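Sastdale Household Shopping Diary – README

Version 2
Last updated 11 May 2021
Maintained by Augustina Nutsugah and Anil Varghese

What is in this folder

The Sastdale Household Shopping Diary records what people bought on ordinary food shopping trips, how they got there and back, and what they carried it home in. It was kept on paper by households in Sastdale and the neighboring village of Ulledell, then typed into tables. There are 85 households in the release.

The files are:

households.csv – one row per household
trips.csv – one row per shopping trip
items.csv – one row per item or group of items bought
bags.csv – one row per bag used on a trip
stores.csv – the list of stores and their codes
diary_form.pdf – the blank form as it was handed out
changes.txt – what changed between releases

All tables are plain text, comma separated, UTF-8, with a header row. Dates are written year first. Money is in dollars with two decimals and no dollar sign.

How the diary was kept

Each household kept the diary for 7 days in July. One adult was asked to fill it in, but other people in the home could add their own trips, and in the larger households they usually did. The form has one page per trip. Any trip where food was bought counts, including a stop for milk on the way home from work. Restaurant meals and takeout are not included. Deliveries are included and have their own value in the travel column.

Bontu Lencho and Sivaprasad Shetty collected the forms and went over them with the household at the door. Small gaps were filled in then, mostly missing prices and store names. Anything filled in this way has a 1 in the column filled_at_door.

Typing was done by Ajith Mathew, and Anil checked every page against the typed rows. Where a word could not be read, the cell says UNREAD. Where the household left the space blank, the cell is empty. Please keep these two apart when you count missing values.

Columns in trips.csv

trip_id – unique within the release
household_id – matches households.csv
date – date of the trip
start_time, end_time – as written, rounded by most people to the quarter hour
store_code – matches stores.csv
travel_out, travel_back – walk, bike, bus, car, delivery, other
people – how many people went
total_paid – from the receipt if there was one, otherwise as written
receipt – 1 if a receipt was attached, 0 if not
filled_at_door – 1 or 0

A trip that took in two stores is entered as two rows with the same date. The second row has the first trip_id in the column linked_trip. Some households wrote these as one trip with one total. We split them only when there were receipts.

Columns in bags.csv

trip_id – matches trips.csv
bag_no – order in which the bag was written down
bag_type – see the list that follows
brought – 1 if the bag came from home, 0 if it was bought or given at the store
cold_items – 1 if frozen or chilled food went in it
note – free text

The values of bag_type are paper, thin_plastic, heavy_plastic, cloth, nonwoven, insulated, backpack, cart, box, none and other. A pull-along shopper is a cart. A store cart pushed out to the car is not a bag, and the row should say none if the food was loaded straight into the trunk.

The insulated value covers any bag with a foil or foam lining, whatever the outside is made of. In version 1 these were split between nonwoven and insulated depending on who did the typing, and the split could not be trusted. They have all been gone through again using the notes on the forms.
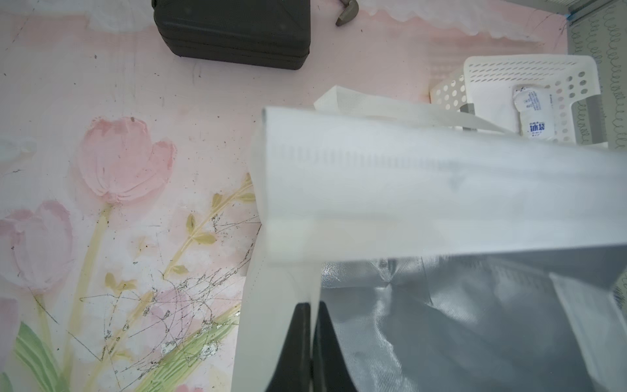
White non-woven tote with a silvery insulating lining. Coded as insulated.

Version 1 also had a value called reusable. It has been dropped. People used the word for everything from a canvas bag to a grocery sack on its third trip, and the forms did not say enough to sort it out. Rows that had only the word "reusable" on the form are now coded other, with the word kept in the note column.

Items

Items were written in people's own words and are kept that way in item_text. The column item_group is ours. It is fairly coarse: fresh produce, bread and bakery, dairy and eggs, meat and fish, frozen, canned and dry goods, snacks and sweets, drinks, baby food, pet food, other. There are 221 different wordings in the dairy and eggs group alone, so searching item_text directly takes some patience. Spelling has not been corrected.

Where a household attached a receipt and also wrote a list, the receipt was used for the price and the list for the wording. If an item was on the receipt only, item_text has the receipt wording, shortened words and all.

Stores

Store names are given for the two largest shops, Stevex and Chettiar. Smaller shops have a code and a type only, as several owners asked not to be named. Farm stands and honesty boxes share one code, F1. Prices from F1 are often round numbers and there are no receipts for them.

Known problems

The diary was kept in summer. Frozen food and cold drinks are likely higher than in other seasons, and so is the use of insulated bags. Do not treat the week as a typical one for the year.

Households that do not own a car are underrepresented in Ulledell. The bus there stops early and we had trouble reaching people in the evening.

start_time is missing more often than end_time. We think people filled in the form when they got home and looked at the clock then.

The people column sometimes includes babies and sometimes does not. The form did not say which to do.

Two forms got mixed up between neighbors and were sorted out later by handwriting. The rows have a note saying "reassigned" – leave them out if your work depends on linking trips to household size.

Privacy

Names, street addresses and loyalty card numbers were removed before typing. Ages in households.csv are in bands. Receipts were not scanned for this release, and the paper copies are kept in a locked cabinet. Please do not try to work out who a household is from its shopping.

Use and citation

The tables are free to use for teaching and research. If you publish something from them, cite it as: Nutsugah, A. and Varghese, A., Sastdale Household Shopping Diary, version 2.

Corrections are welcome. Send the trip_id, the column and what you think it should say, and Anil will check it against the paper form. Fixes are listed in changes.txt with the next release.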